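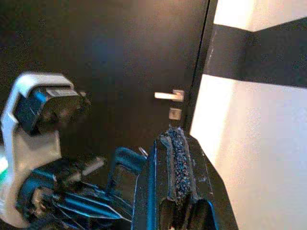
Minitz wants property managers to pay $300 a month for a robot that opens doors. It has a brochure, a launch price and a waiting list. It has very little that would tell a buyer how often the door opens.

The Lemville company announced the service, called Sastar, on 26th January. Customers get an arm on a wheeled base, set up in their building by a Minitz crew, plus software updates and phone support during business hours. The pitch is after-hours rounds: the robot goes down a hallway, tries each lever handle, opens the doors it is supposed to open, and sends a report in the morning listing any that were left unlocked.

The monthly fee is the number printed large. Further down the price sheet is a setup charge of $1,288 per building, due before the first visit, and a minimum term of one year. Extra floors cost more. The sheet doesn't say how much more, and a sales representative said it "depends on the floor."

The headline claim is that Sastar has completed 3,000 door openings in testing. Asked how many tries it took to get there, the company said it wasn't ready to share that. Asked how many different doors were involved, it said 153, most of them in two office buildings put up by the same builder. Those doors would be likely to have the same hardware, hung at the same height, with closers adjusted by the same people. A buyer with a 1960s school or a converted mill should keep that in mind.

Doors are hard on robots for dull reasons. Lever handles are small and they shine. Some spring back hard and some droop. The plate for the lock often sits right under the lever, so a gripper coming in a little low ends up at the wrong piece of metal. Dark doors in dim halls make it tougher for cameras to judge distance. Minitz says its wrist camera and padded fingers deal with all of this. The claim may be fair, but there is no outside test to back it up, and the company's own test report runs to a page and a half with no failures listed in it.

Yevdokiia Kuzmenko manages four small office buildings in Lemville and sat through a sales demo in November. She said the robot opened the first door smoothly. At the second it pressed the lever, let go early, and backed up to try again.

"It got there on the third go," she said. "The salesman kept talking the whole time. I have a night guard who does the same hallway and also notices if there's water on the floor."

Kuzmenko said she asked what would happen if the robot got stuck in a doorway during a fire alarm. She was told somebody would get back to her, and was still waiting when we spoke.

The contract has its own soft spots. Round knobs are not covered. Neither are doors that need a key or a thumb-turn worked, or any door "heavier than standard," a phrase the contract leaves undefined. Scratches to handles and finish are the customer's problem after the first month. If the robot misses a round, the customer gets a credit for that night, but only if the cause was "solely mechanical." A missed handle would seem to count as a software fault, and Minitz would not say whether it earns a credit.

Tkachenko, a smaller rival that sells door sensors to the same kinds of buildings, was happy to point out that a sensor also reports an unlocked door and doesn't need a hallway to drive down. It has an obvious interest in saying so. A sensor won't open anything, either, which leaves out customers who want rooms checked inside.

Minitz says the first paying sites will go live this spring and that it will publish success rates "once we have enough real-world data." In other words, the early customers will be supplying the figures, at full price. There is no trial period. Deposits are refundable until the installation date is confirmed, and the confirmation is sent by Minitz.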